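Speaker notes – Open Day at Skeston, opening talk
2026-03-10

Welcome everybody, and thank you for coming out to Skeston. Let people finish finding seats before starting, the back rows always fill last. Mention coats and coffee.

Say a few words on how we got going. The first open day was in May, in the old Plunow building, and we had 143 visitors when we had planned for far fewer (the cookies ran out before lunch!). This time we have chairs for 200, so please, spread out and be comfortable.

Then on to the arm. I like to start with the joints, and I'll ask everyone to think of their own shoulder and elbow for a moment. Each joint only turns, and all the reaching and tilting you'll see this morning comes from several of them turning together.
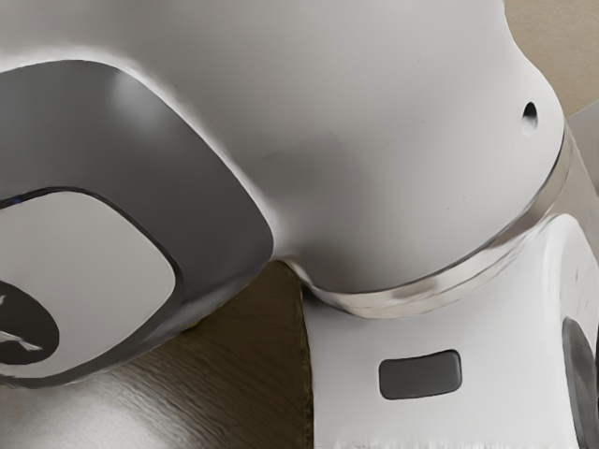 Before the Talten team tries a new motion on the real machine, they run it in simulation first, sometimes 1000 times over, and that is where most of the bumps and wrong turns happen – much cheaper that way, as you can imagine. Pause for questions.

Explain the morning: 3 groups, starting with the Hinojosa room. Please stay behind the yellow line, and do ask the operators anything you like, they love to talk about it.

Thank the hosts again. Doors on the left.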